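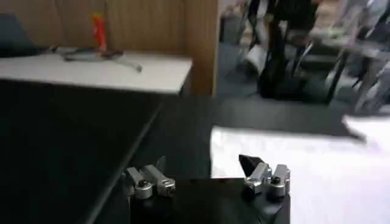
The Long Goodbye to the Spare Key

Features > Home Life > At Length

3 September was never going to be a good day for Alistair Sutherland, who had locked himself out of his own house in his socks, with a pan of eggs on the hob and a parcel he hadn't ordered in his arms. The neighbour who kept his spare key had moved to Portugal. She had told him so, twice, and he had signed the card.

"I'd thought of her as a sort of cupboard," he says. "Very pleasant woman. I knew she had two sons and I knew she had my key."

Most of us have one of these arrangements, or had one. You hand a key across a fence some time in your first month in a place, with a bottle of something, and you don't think about it again until it rains. The key goes on a hook or into a drawer with the takeaway menus. It may well outlive the lock. When my aunt's house was cleared we found 28 keys in a biscuit tin, and the four that still had labels said "Jean", "Jean back", "NOT Jean" and "shed?". Jean had been dead for years. I took NOT Jean home with me and I still have it.

The locksmiths, who you'd expect to be cheerful about all this, are not especially. Savvas Kokkinos has been opening other people's front doors for most of his working life, and reckons the job has changed less than the customers have. They used to call him after they had tried everyone in the street. Now he is the first call, made from the step, often before they have tried the back door. He always tries the back door. If it opens he charges them for the visit and nothing more, and they look at him as though he has picked their pocket.

"They say, I could have done that. And I say yes."

What he finds strange is how few of them can name anyone who might have a copy. They can name the estate agent. They can name the last tenant but two, because her catalogues still come.

The trade has plenty of answers to offer, all of them with a battery in. I spent a month with one, a keypad from a firm called Loltano, which cost 146 pounds and came with a booklet in which the word "peace" appeared on every page, usually next to "mind". It worked perfectly well. I gave the code to my sister, the plumber and the man who feeds the fish, and then I forgot it myself - it was my own birthday, backwards, which had seemed clever in the shop. The plumber reminded me. He was quite nice about it.

Lorena Zapata has gone the other way. In her building, a block of 62 flats with one lift and strong opinions about it, she keeps a board of keys in her hallway, each on a numbered nail. She began with her mother's. Then the couple opposite had a baby and started losing everything, and after that people simply turned up holding them out. The rules are written on the back of a calendar and taped beside the board. Keys are handed over to the person who left them. Husbands must ring first. Anyone who wants a key after eleven at night will be given it in silence and will hear about it in the morning.

"I don't go in," she says, before I have asked. "I know what you are thinking. I have never been in."

She has been in once. There was a smell of gas and it was a casserole.

Manolis Mitsotakis-Vlachou, a retired bus driver who lives two floors up, has left his with her since a bad winter. He has never needed it back. He goes down every so often to check that it's on its nail, and stays for coffee, and sometimes for lunch. When I suggested the key might be beside the point by now he looked a little offended and said it was a very good key.

It is possible to make too much of this. Plenty of streets ran for years on shared keys and shared grudges, and I grew up on one where the woman with our key also had firm views on our curtains. You paid for the favour in other ways. My mother kept a second spare under a flowerpot purely so that she wouldn't have to ask for the first. Every burglar in the country knew about the flowerpot, and we were never burgled, which she took as a comment on the furniture.

Sutherland did get in, in the end. The eggs were past saving and so was the pan, and a man from down the road held the ladder. They had nodded at each other for nine years. The man is called Iason Deligiannis, he teaches the cello, and the parcel was his.

He has the key now. Sutherland has his.

1100 shares | 28 comments

We use cookies to improve your reading experience. Accept all | Manage settings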